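Natal Chart Reports: Questions

Which house system do you use?
Placidus by default. Whole sign is available on request. Wallner tables are used for births before 1900.

What if I don't know my birth time?
Enter 12:00 noon. Houses and the Ascendant are left out of the report. The Moon sign may be off if the Moon changed signs that day. 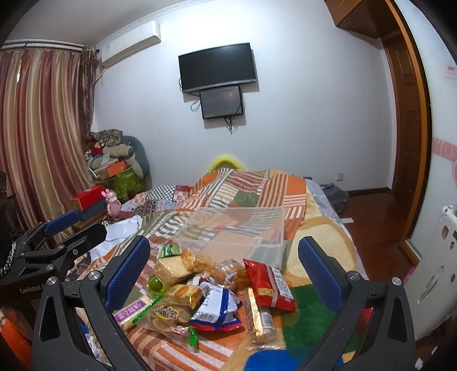
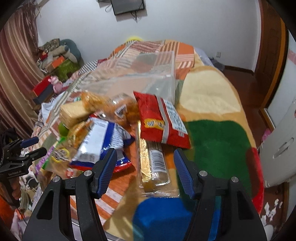
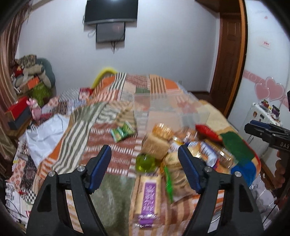
Packaged snacks on a patchwork quilt.

How long does a report take?
2 working days. Orders placed after Wednesday noon ship the following week. A standard report runs 14 pages.

Can I correct my birth data?
Yes, once. Write to Mireille Royer at the Isel desk and quote your order number (example: 3847).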